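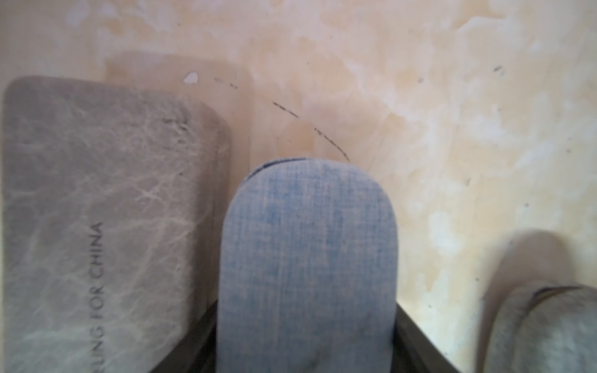 A blue fabric case from very near, as the wrist camera gets it.

Yao-tsung Kuo apologizes twice for the coffee before we sit down, and then he talks for most of the afternoon, happily and with his hands. He runs the small handling group at Storham, where a pair of robot arms spends the day putting eyeglass cases into a tray, and I had come to ask him about June, when the arms stopped doing that properly and it took his people far too long to find out why.

"We like to think of a fault as a bang," he says, pouring. "Something snaps, a light goes red, everyone jumps up. I would have loved a bang! What we had was a machine that said everything was fine."

The trouble was in the force reading on one of the grippers. When its fingers close on something, the controller wants a number back that tells it how hard they are pressing. With a hard case the number climbs quickly and the fingers stop. With the soft, fabric-covered ones it climbs slowly, and the gripper had been set up (by Kuo himself, he is quick to say) to keep closing until it got there. Over a few weeks the sensor drifted low, so the fingers pressed harder and harder and the log went on reporting the same tidy value it always had.

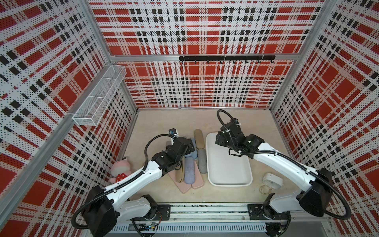 "I had a limit of 2000 in the software, in the raw units, and I was very proud of that limit," he tells me. "Then we put a bench gauge between the fingers one evening, and the gauge came back with the equivalent of 2380. And the log said 1171! I read it out loud and my colleague thought I was reading from the wrong page."

By that point they had cracked the shells of 18 cases. None of the cracks showed from outside, because the fabric held everything together, and the cases still opened and shut. It was a student packing up who squeezed one and felt it give. Kuo still has it in his desk drawer and he passed it across to me, and yes, you can feel a little crunch along the lid, like a boiled egg you have tapped once with a spoon.

What bothered him more than the cases was his own habit of reaching in. He had got used to nudging a case straight while the arms were paused, trusting the limit to look after his fingers if one of them woke up. "My wife asked me what I would have said if it had been a visitor's hand in there," he says, and he is quiet for a bit, looking at the cup. "So I stopped doing it that same day, and I asked everyone else to stop too."

The repair itself was dull, he says with some pleasure. A new sensor came from Femberg, along with a longer cable, and the old one went into a box with a label on it. The changes around it took longer. Every morning the grippers now close on a spring block of known stiffness before they touch anything else, and if the reading is off the program won't start. The motor current is watched separately, so there are two numbers that have to agree. And hands stay out unless the power to the arms is cut at the switch, pause or no pause.

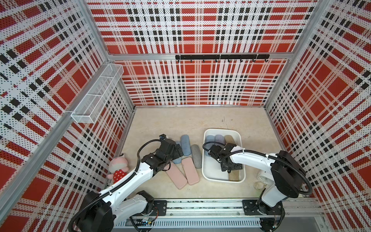
Both arms at work, with four cases in the bin and five on the floor.

I asked whether the morning check ever gets skipped when people are in a hurry, and he laughed and said of course they tried. For the first couple of weeks there was a good deal of grumbling, and one person (he wouldn't say who) found a way to run the program with last night's reading. That door is closed now. He has also written the whole story up for Ikonen, the sister lab that uses the same grippers, and they went and checked theirs the day it arrived. One had drifted a little, in the same direction.

"That made me feel better and worse," he says. "Better because it was useful to somebody. Worse because, well, how long would it have gone on?"

He walked me back down the hall afterward, still talking, now about his tomatoes, now about a softer finger pad he wants to try before the winter. He hasn't settled on a thickness yet and would be glad to hear from anyone who has.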